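Chapter 3
Ground Rules for Grippers: Standards, Habits, and the Kitchen Table

What you will learn in this chapter
How a written work rule differs from a published standard
How to set up a tabletop task so that another team could repeat it
How to write pass and fail conditions before the first trial
How to keep a log that a stranger can read

3.1 Why start with the rules?

You have probably been waiting to pick things up since Chapter 1, and we are nearly there! But first we want to win you over to a part of robotics that students often skip and then come to love. Good rules make the work better. They let you compare Tuesday's run with last month's, they let a lab across the country try your task, and they keep fingers out of pinch points.

A published standard is an agreement reached by many groups over a long time. It tends to cover broad matters such as guarding, stopping distance, and the words we use for parts of a machine. A work rule is smaller. You write it for your own bench, you can change it by lunchtime, and it covers things no standard will ever mention, like which way a spoon should face. You need both. Most of this chapter deals with the second kind, with pointers to the first in Section 3.5.

The task we will follow all the way through is called Sasaki. It is a utensil task: pick up loose chopsticks and spoons from a table and place them in an upright holder. It sounds easy. Try writing down exactly what "in the holder" means, and you will see why we gave it a whole chapter.
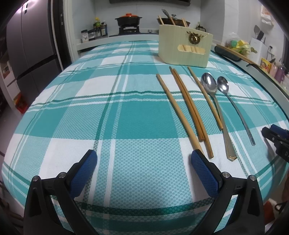 Figure 3.1 Gripper with its jaws open over a plaid tablecloth. Loose chopsticks and two spoons lie to the right, in front of the utensil holder.

Look first at the two chopsticks lying side by side in Figure 3.1. A gripper that closes on one may well catch its neighbor. Does picking up both count as a success, a failure, or two successes? Any of these answers can be defended, but you have to choose one before you start and write it down. The Sasaki rule sheet calls it a failed pick, and we think that is a good choice -- it rewards careful finger placement.

The spoons raise a different question. One has a wide bowl and the other a narrow one, and their handles end in different shapes. If your rule sheet says only "spoon," a second team could bring any spoon they like and still claim to be following you. Name each object, measure it, and keep a spare.

Then there is the cloth. Fabric can bunch up under a fingertip, and a bold pattern may give a vision system plenty to chew on. Both effects are fair game for a test, as long as the sheet says which cloth was used and whether it gets smoothed between trials.

3.2 The four-part rule sheet

Throughout this book we use the Rullel sheet, a one-page form with four parts: objects, starting layout, allowed actions, and end condition. Fill them in from top to bottom. The starting layout gives most people trouble, so draw it as well as describing it. A pencil sketch with a few distances marked is fine.

Under allowed actions, say whether the gripper may push or drag an object before closing on it. Say whether a dropped utensil may be tried again, and how many times. Sasaki allows 3 tries per utensil, and after that the operator moves on.

Before you read further, take a blank sheet and fill in the end condition for a single chopstick. Keep your answer. You will score a set of trials with it in Section 3.3, and you may want to change a word or two -- in ink of a different color, please, with the old wording left readable.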